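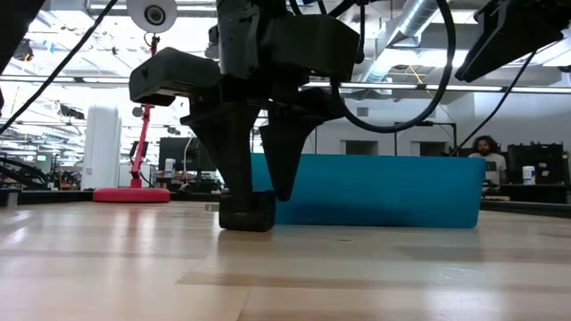
Protokoll der Besprechung zur Störung an der Zweiarmzelle

Datum: 19. Mai
Ort: Werkstattbüro Immont
Anwesend: Erlinda Sarmiento (Leitung), Kwesi Appiah, Rodel Estrella, Divina Galang
Entschuldigt: Crisanto Cabrera
Protokoll: Rodel Estrella

1. Hergang der Störung

Herr Appiah berichtet. Beim Sortierlauf Vindeo hat der linke Greifer ein Kleinteil gefasst und nach dem Befehl zum Öffnen nicht losgelassen. Der Arm ist trotzdem zur nächsten Position gefahren. Dabei hat er den rechten Arm am Unterarm berührt. Herr Appiah hat den Not-Halt gedrückt. Verletzt wurde niemand. Laut Logdatei war es der Zyklus 147 von geplanten 500.

Frau Galang fragt, warum die Steuerung weitergefahren ist, obwohl die Rückmeldung vom Greifer gefehlt hat. Herr Appiah antwortet, dass die Software von Fleveck nach einer Wartezeit von 1000 ms den nächsten Schritt freigibt, auch wenn keine Meldung kommt. Diese Einstellung war den Anwesenden nicht bekannt.

2. Vermutete Ursache

Es werden zwei Möglichkeiten besprochen. Erstens ein Wackelkontakt in der Leitung zum Greifer, die bei großer Drehung des Handgelenks auf Zug kommt. Zweitens eine zu hohe Temperatur im Motor des Greifers; im Log stehen kurz vor dem Ereignis über 84 Grad. Frau Sarmiento bittet darum, dass beide Punkte getrennt geprüft werden und man sich noch nicht festlegt. 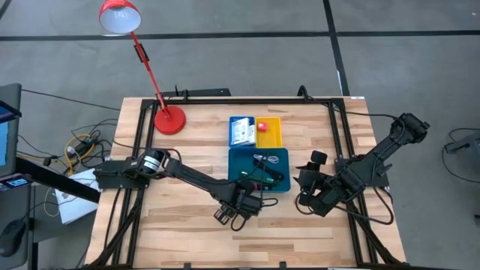
Herr Estrella weist darauf hin, dass beide Arme über der Mitte des Tisches arbeiten und sich die Arbeitsbereiche dort überschneiden. Eine Sperrzone in der Software gibt es bisher nur für den Rahmen, für den jeweils anderen Arm gibt es keine. Frau Galang hält dies für den wichtigeren Mangel, denn auch ein intakter Greifer kann einmal hängen bleiben.

Außerdem wurde über die Kabel gesprochen, welche neben der Zelle auf dem Boden liegen. Wer schnell zum Not-Halt muss, kann darüber stolpern. Der Punkt wurde schon bei der letzten Begehung genannt und ist offen geblieben.

3. Beschlüsse

Die Zelle läuft bis auf Weiteres nur mit einem Arm und mit reduzierter Geschwindigkeit.
Ohne Rückmeldung vom Greifer muss die Bewegung stoppen. Herr Appiah ändert die Einstellung und testet sie.
Herr Estrella misst die Leitung durch und bestellt bei Bedarf Ersatz bei Tolentino.
Frau Galang verlegt die Kabel am Boden in einen Kanal.
Frau Sarmiento informiert Herrn Cabrera und fragt bei Fleveck nach der gegenseitigen Sperrzone.

4. Verschiedenes

Die Unterweisung für die neuen Kollegen bleibt im September. Der Vorfall soll dort behandelt werden.

Der nächste Termin wird vereinbart, wenn die Messung der Leitung vorliegt.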